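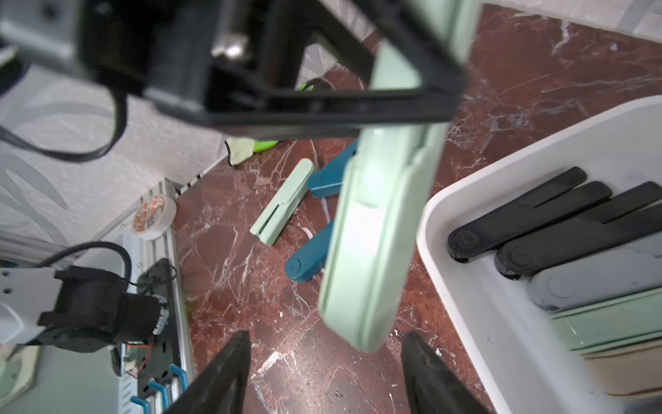 Student Robotics Club Begins Second Term of Two-Arm Work

The Jadach Student Robotics Club resumed its project sessions in February with 26 members enrolled, the largest group since the club was founded. Students from the mechanical, electrical and computing programs are represented, and several first-year students have joined after attending the open evening in the fall.

The project for the current term concerns sorting and handling with a pair of robot arms that share one work surface. Members are asked to bring plastic parts of differing shapes under control, to pick them up from the floor of the enclosure, and to place them in a bin or tray. The task was selected by the club's faculty adviser, Gaëtan Renaud, who has taught the introductory course in automation at Jadach for a number of years.

"The students already know how to move one arm from one point to another," Mr. Renaud said. "With two arms they have to think about timing, reach, and who has the right of way. Those questions come up in every workshop they are likely to enter after graduation."

Work is carried out in teams. Each team is responsible for its own control program and keeps a written log of every session, including attempts that were abandoned. The logs are reviewed by the adviser at the end of the month and returned with comments. Teams may exchange programs with one another, provided that the source is acknowledged in the log.
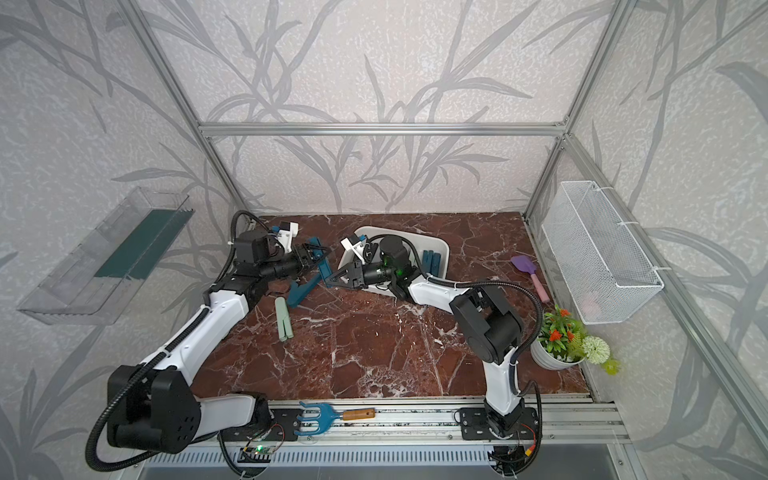

Particular attention is being given this term to the handover, in which one arm passes a part to the other. Long parts with a bend or a pivot at one end have proved the most demanding, as a small error in the first grip becomes a large one by the time the second gripper closes. Weidong Tang, a third-year student and the club's technical lead, has prepared a short guide on choosing grip points, and copies are available to all members in the Nustis Laboratory.

Mr. Tang has also taken charge of the shared record of trials. The club entered the term with 2742 logged attempts from earlier work, and new entries are added after each session under the same headings, so that teams can compare their results with those of previous groups. Members who find errors in older entries are requested to report them to Mr. Tang and to leave the original text unchanged.

The club will send 2 teams to the Vidal Cup, the regional student competition hosted this year by Gunden College. Entrants will be given a set of unfamiliar parts on the morning of the event and will have until 3 p.m. to complete their programs. Selection will be based on the quality of the session logs as well as on performance in the laboratory. Students who wish to be considered should give their names to Mr. Renaud before the end of the month.

Members are reminded that the safety briefing must be completed before operating either arm, and that all parts and tools are to be returned to storage at the close of each session. The laboratory is open to club members until 8 p.m. on session days. Students who are not yet enrolled may attend one session as observers by arrangement with the adviser.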